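Workshop Notebook, Paper and Bindings Room
Gallorden Archive Services
Entry for March

Subject: rehousing of the Cruickshank ledgers, second stage

Work on the Cruickshank ledgers resumed this morning at 8:40. The first stage, surface cleaning and page count, is closed. The final count stands at 1,529 leaves, which agrees with the accession sheet once the two loose indexes are included. The indexes will be boxed separately and cross-referenced on the lid label.

The relative humidity in the store was high on arrival and the dehumidifier tank was full. It was emptied and the unit reset. Colleagues opening the room are asked to check the tank before removing any volume from the shelves.

Paste was prepared in the usual proportions and strained twice. The first batch was discarded as lumpy. The second was acceptable and was used for the spine linings on volumes 4 and 5. Volume 6 has an earlier repair in animal glue along the lower joint, and no paste was applied to it. A poultice test is to be carried out on a small area at the tail before any decision is taken.
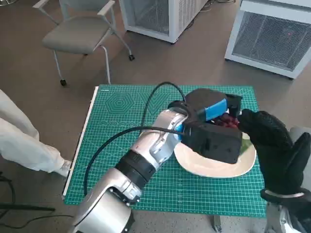
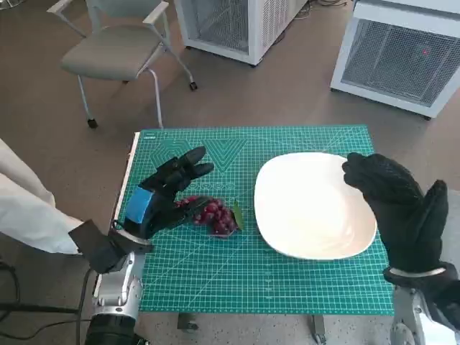 Gistness, March

Board for the new boxes was delivered from Kescombe at 11:15. The order was for 300 sheets and the delivery note states 300. The top sheets in one bundle have crushed corners and have been set aside for use as spacers. The grain direction was marked in pencil on each bundle before shelving, as the supplier's labels do not give it.

Two trial boxes were cut from the revised pattern. The first was too tight at the fore edge, the allowance for cloth having been left out of the calculation. The second closed correctly over volume 4 with the wrapper in place. The corrected measurements have been entered on the pattern card and the earlier card has been struck through. It should not be used.

Lining tissue is running low. One roll remains, enough for volumes 7 through 9 if the strips are cut to 160 mm. A requisition has been left in the tray.

Outstanding:
Poultice test, volume 6, lower joint.
Labels for the index box. Confirm wording with the reading room.
Replace the blade in the board cutter, which is dragging on the left side.
Check volumes 4 and 5 in the press at 9:00 and change the blotters.

Press closed at 4:50.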